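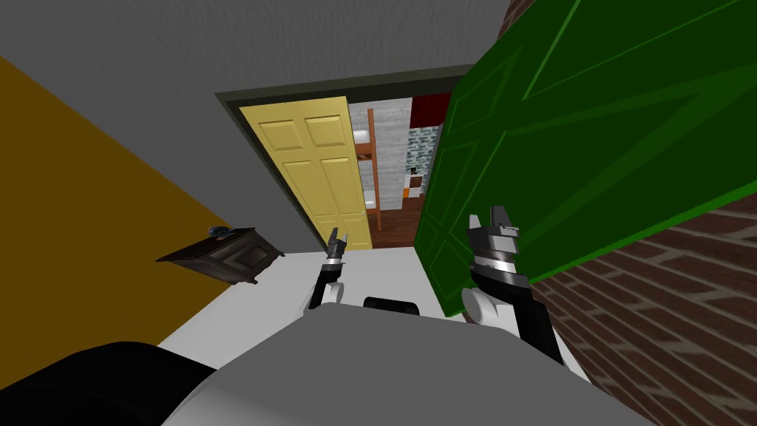 April
By Gwenaël Besnard
2 min read

Hervé Bouvier asked for a short report this time, having apparently read the last one.

We set out to collect 2,000 usable door examples in simulation for the Namodico project. We have them, if "usable" is allowed to carry some weight. Each one is a single attempt by a person steering the two-armed robot through a rendered flat, saved with the camera views and the joint positions. Attempts where the robot drove into the wall are kept in a separate folder, which is larger than I would like.

The layouts come from the Harnell generator, whose taste in interiors is its own. It will put a yellow door and a green door on the same opening, with bunk beds beyond, and see no difficulty. We have stopped correcting it. The learning system needs to cope with doors it finds ugly, and the variety of colours has cost us nothing so far except some dignity during demos.

Double doors are the slow part. The operator has to manage both arms while moving the base, and most people favour one arm and forget the other. Fleury rewrote the controls so that the idle arm holds its pose, and rejected attempts fell from 57 in the first batch to 7 in the latest. Batches are the same size, before anyone at Culine asks.

Two things went badly. The hinge settings were wrong for a good part of the month, so the doors swung as if they weighed nothing, and those examples had to be recorded again. Then the storage filled up on a Sunday and the recorder carried on cheerfully, writing empty files until Monday's shift came in. There is now an alarm. It goes to my phone.

Next we move to doors with handles that must be turned, starting with four handle types. I would like the second operator kept on until that set is done. The money for this is already in the budget under "furniture", for reasons that predate me.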